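Clatard library to lend kitchen gear starting in January

Residents of Clatard will be able to borrow kitchen equipment from the town library starting in January, under a plan the library board approved at its last meeting. The vote was 5 to 2.

The lending shelf will open with 40 items. They include stockpots, cake pans, a pasta roller, two pressure canners, a food dehydrator and several large boards for carving and serving. Most came from a donation drive held over the summer at the Clatard and Lirkitness branches. The rest will be bought with money left over in this year's materials budget.

Anyone with an adult library card in good standing can take out two items at a time for seven days. There is no charge to borrow. Late fees will be a dollar a day, and items that come back dirty will carry a five dollar cleaning fee. Knives will not be lent, and neither will anything with a glass jar, after the library's insurer asked for both to be left off the list.

The idea came out of a survey sent to cardholders last spring. Of the 461 people who answered, 311 said they would borrow kitchen equipment if it were offered. Garden tools came in second and board games third. The library already lends board games at Lirkitness, where they are kept behind the front desk.

Hadiza Odukoya, the branch manager at Clatard, told the board that many of those who answered wanted large or costly things they would use only once or twice a year. Canners were named most often, followed by roasting pans and big cutting boards for holiday meals.

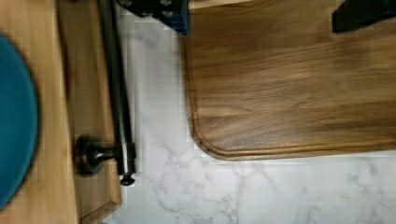 Amarachi Olaniyan told the board that seven days was too short for anyone putting up a garden's worth of tomatoes, and asked whether canners could go out for two weeks in late summer. She also said the dollar-a-day fee would add up fast for a family that got busy and forgot.

Board members agreed to look at the loan period again after the first six months. A motion to cut the late fee to 50 cents failed for lack of a second.

The two members who voted against the plan said they were worried about storage. The items will be kept in the former periodicals room on the lower level at Clatard, and back issues now in that room will go to the Edet Street annex. Odukoya said the move should take less than a week and that anyone looking for an older magazine can still ask for it at the desk. Requests made before noon will be filled the same day.

Pressure canners will have their gauges tested before they are put on the shelf and once a year after that. First-time borrowers will have to sit through a 42-minute safety video, either at the library or at home, before they can check one out. Printed instructions will go home with the dehydrator and the pasta roller.

The Gumulstead library, which shares a catalog with Clatard, will not take part for now. Gumulstead cardholders can borrow from the kitchen shelf but have to pick up and return the items in person at Clatard. Kitchen items cannot go in the book drop or travel on the van between branches.

Donations are being accepted at the Clatard front desk during regular hours through 14th September. Items should be clean and in working order, with all their parts. The library is not taking nonstick pans, microwaves or anything with a frayed cord. A full list of what is wanted is posted by the main entrance.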